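Besuch in der Wachstuchdruckerei Margaritis in Bulovport

2024-04-17, von Iason Fragkou

Seit vier Jahren wohne ich im deutschsprachigen Raum und schreibe für unseren kleinen Textilkreis die Berichte von den Ausflügen. Mein Deutsch ist nicht perfekt, ich bitte um Nachsicht. Die Reise nach Bulovport haben wir schon im November geplant, als Vasiliki Rallis uns einen Brief der Firma Margaritis vorgelesen hat. Die Firma öffnet einmal im Jahr ihre Druckhalle für Besucher, und man muss sich schriftlich anmelden. Wir waren neun Personen.

Die Fahrt mit der Bahn dauert lang, und in Relholm muss man umsteigen. Der Anschluss ist knapp. Wer schweres Gepäck hat, soll lieber den späteren Zug nehmen, denn der Aufzug am Bahnsteig war außer Betrieb und die Treppe ist steil. Vom Bahnhof Bulovport geht man zu Fuß am alten Hafenbecken entlang bis zur Fabrik. Der Weg ist nicht ausgeschildert, man riecht die Farbe aber früher, als man das Gebäude sieht.

Am Tor hat uns Paraskevi Gavalas empfangen. Sie leitet die Musterabteilung und hat uns durch das ganze Haus geführt. Zuerst kam das Lager mit den Rohgeweben. Die Baumwolle kommt auf großen Rollen, wird geprüft und dann mit einer Schicht versehen, damit sie später abwaschbar ist. Ich hatte immer gedacht, dass man bei Wachstuch heute noch Wachs benutzt. Frau Gavalas hat freundlich gelacht und erklärt, dass der Name geblieben ist, das Material aber schon lange ein anderes. Früher hat man hier mit Leinöl gearbeitet, und die Bahnen mussten tagelang in einem hohen Trockenhaus hängen. Das Trockenhaus steht noch. Heute stehen darin die Fahrräder der Angestellten.

In der Druckhalle war es sehr laut, und wir haben Gehörschutz bekommen. Die älteste Maschine druckt mit fünf Walzen, also mit fünf Farben nacheinander. Apostolos Balaskas, der Meister an dieser Maschine, hat uns gezeigt, wie er die Passer kontrolliert: Er hält einen Fingernagel an die Kante von einem Karo und schaut, ob die zweite Farbe genau daneben beginnt. Wenn zwischen den Farben ein weißer Streifen bleibt, muss die Walze nachgestellt werden. Er macht diese Arbeit mit einem langen Schlüssel und bei laufender Maschine, und ich muss sagen, dass ich dabei nicht gern zugeschaut habe.

Besonders gefallen hat mir das Archiv der Muster. Es liegt im Keller, hinter einer Eisentür, und enthält 1193 Musterbücher. Manche sind so schwer, dass man sie zu zweit tragen muss. Wir durften einige aufschlagen. Es gibt Weintrauben, Mühlen, Kreuzstich, der nur gedruckt ist, und eine ganze Reihe mit Fischen, die sich nach Auskunft von Frau Gavalas sehr schlecht verkauft hat. Die Karos haben ein eigenes Regal. Ich habe nicht gewusst, wie viele Arten von Karo es gibt: das Vichykaro, das Fensterkaro, das kleine Küchenkaro und noch eines, das in der Firma "Cuta" heißt und bei dem die Linien ein bisschen dünner sind als üblich. Ayana Fikre aus unserer Gruppe ist Weberin, und sie hat mit Frau Gavalas lange darüber gesprochen, warum ein gedrucktes Karo anders wirkt als ein gewebtes. Beim gewebten Stoff mischt sich die Farbe an den Kreuzungen von selbst, im Druck muss man den mittleren Ton extra zeichnen. Wenn dieser Ton zu dunkel ist, sieht der ganze Tisch unruhig aus.

Zum Mittagessen gab es in der Kantine eine Linsensuppe und Brot. Sie war gut, nur etwas zu salzig. Der Kaffee kommt aus dem Automaten und kostet extra, man braucht Münzen.

Nach der Pause sind wir in den Ausstellungsraum gegangen. Dort liegen die Tischdecken so, wie man sie zu Hause benutzen würde, und man darf alles anfassen.

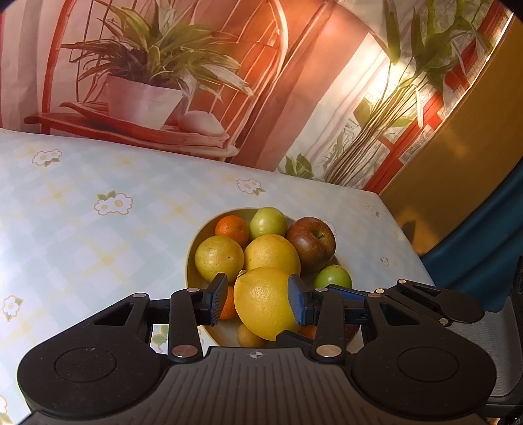
Die Frage, welche Farbe ein Karo haben soll, wird bei Margaritis sehr ernst genommen. Rot verkauft sich am besten, im Sommer kommt auch Grün dazu. Frau Gavalas selbst mag die hellen Töne lieber und sagt, man muss sie immer zusammen mit Essen anschauen. An der blassblauen Decke habe ich verstanden, was sie meint: Neben der gelben Grapefruit und der cremefarbenen Schale wirkt das Blau viel frischer als auf dem Musterblatt, wo es mir fast grau vorgekommen ist. Eine rote Decke hätte mit dem Obst gestritten. Frau Fikre war anderer Meinung und findet Blassblau für eine Küche zu kühl.

Danach konnte man im Werksverkauf einkaufen. Die Reste liegen in Kisten und werden nach Gewicht bezahlt, die ganzen Decken haben feste Preise. Bei den Resten soll man die Rückseite kontrollieren, meiner hatte dort eine Falte, die nicht mehr herausgeht. Man darf Wachstuch übrigens nicht falten, sondern soll es auf ein Rohr rollen. Die Rohre bekommt man an der Kasse umsonst, allerdings nur, wenn man fragt. Im Zug waren unsere Rohre dann ein Problem, weil sie in die Gepäckablage nicht hineinpassten - der Schaffner ist zweimal darüber gestiegen und hat beim zweiten Mal nicht mehr gegrüßt.

Ich kann den Besuch empfehlen, besonders für Leute, die sich für Druck interessieren. Für Kinder ist die Halle zu laut, und der Keller hat keine Rampe. Die Führung ist kostenlos, und festes Schuhwerk ist Pflicht. Wer nur einkaufen möchte, kann ohne Anmeldung in den Werksverkauf kommen, der Eingang dazu ist auf der Seite zum Hafen. Frau Rallis hat die Adresse der Firma und nimmt Anmeldungen für das nächste Jahr schon an.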